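The Cell at the End of the Hall

Percy Montoya likes to be at his bench by seven, before the phones start and while the coffee in the front office is still fit to drink. He has spent the better part of his working life looking after machines that pick things up and put them down again, and he will tell you, with very little prompting, that most of them go wrong in the same few ways. Something works loose, something gets bumped, or somebody borrows a screwdriver and leans on the table while they're at it.

The machine he looks after at Tapia, a small automation shop on the edge of Derville, is known to everyone in the building as Drinell. Drinell is a test cell, and it doesn't make anything. Its whole job is to handle colored cubes on a white table, so that the people who write the software can find out whether their latest idea is any good before it goes anywhere near a customer's line. (The customers, for the most part, are packing plants up the valley in Mulesau, and they don't care to be experimented on.)

I had pictured something grander, I admit. But spend a morning with Percy and you begin to see how much looking after a plain white table needs. He starts with the gripper, always. He wipes the fingers down with a lint-free cloth, inside faces first, and then he takes hold of each one and wiggles it, gently, the way you'd test a child's loose tooth. If there's any play, out comes the little torque driver, and he goes over the screws in an order he learned years ago and sees no need to change.

"People want to start with the computer," he said, folding the cloth into his shirt pocket. "I start with whatever touches the part."

After the fingers come the cubes, and this is the portion of the morning I enjoyed most, because it's where all that wiping and wiggling gets put to use. Percy brings the gripper in slowly on the hand controller, a nudge at a time, with his head down almost level with the tabletop, and stops it short to look at how the fingers sit on either side of the blocks.
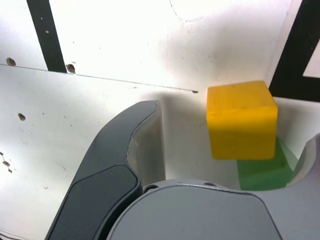
The gripper reaches toward a yellow cube resting on a green block. Small drilled holes dot the white surface.

What he wants to know is whether the fingers come in evenly. When one arrives ahead of the other it gives the cube a shove before the grip closes, and a shove that you'd hardly notice on a single cube is enough to ruin a stack. His limit is 4 tenths of a millimeter between one side and the other. He checks it with a set of feeler gauges that live in a mint tin, and he writes the result in a notebook with a cracked green spine, along with anything else that seems worth remembering. I leafed back through it while he worked. One entry from December says only "heater on, everything crooked till noon."

Heat is a real nuisance, as it happens. The shop has a big old heater at the loading door, and on cold mornings the near end of the building warms up well ahead of the far end. Percy now gives the cell 30 minutes of slow, easy moves before he trusts any measurement from it, and he's not a man to be hurried through those minutes. He sharpens pencils. He talks about his tomatoes, which had a poor year.

Pilar Zúñiga, who writes most of the software that runs on Drinell, used to find all this maddening. She came to Tapia from a university lab where, she told me cheerfully, they reset the robot by switching it off and on and hoping. Her first month here, she lost a whole week to a stacking program that dropped every fifth or sixth cube. She rewrote the grasp planning twice. Then Percy came by, had a look, and found one fingertip pad lifting at the corner. It took him 12 minutes to glue down a new one, and the program she had started with ran perfectly well.

"I was so mad," she said, laughing. "Mostly because I'd already deleted it!"

These days the two of them do the last check together. The black markings on the table give her a fixed place to aim for, and the final test is to build a small stack inside one of them and see how it lines up against the edges.

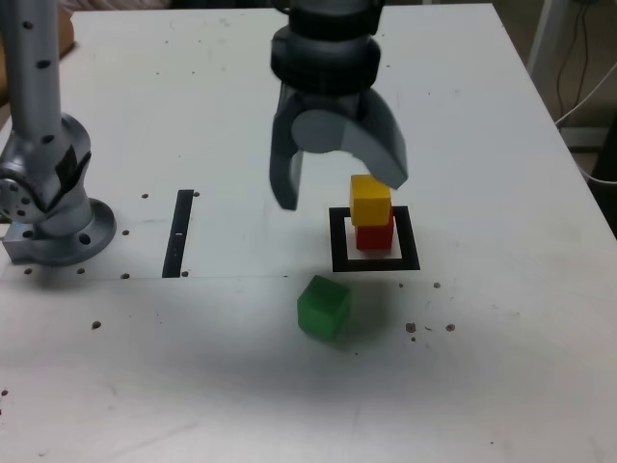
Pilar reads the numbers off her laptop and Percy squints along the tabletop, and they don't say a word to each other about what they've found until both have it written down. That was Percy's idea. He had noticed that if she called out her figure first, his eye had a way of agreeing with it. When the two don't match, they go back to the calibration routine and run it from the top, and if they still don't match after that, Percy gets the torque driver out again and Pilar goes to see about more coffee.

The tabletop itself is due for some attention. It has picked up a good many scuffs, and Percy has been going back and forth on whether to replace it or give it one more season. A new top means measuring in every marking from scratch, and he'd want two clear days with the door shut. Pilar would like it done before the Mulesau people send down their next batch of requests. The last I heard, he had gotten as far as pricing the material and had a sample of it propped up behind the kettle, where he could look at it while he made up his mind.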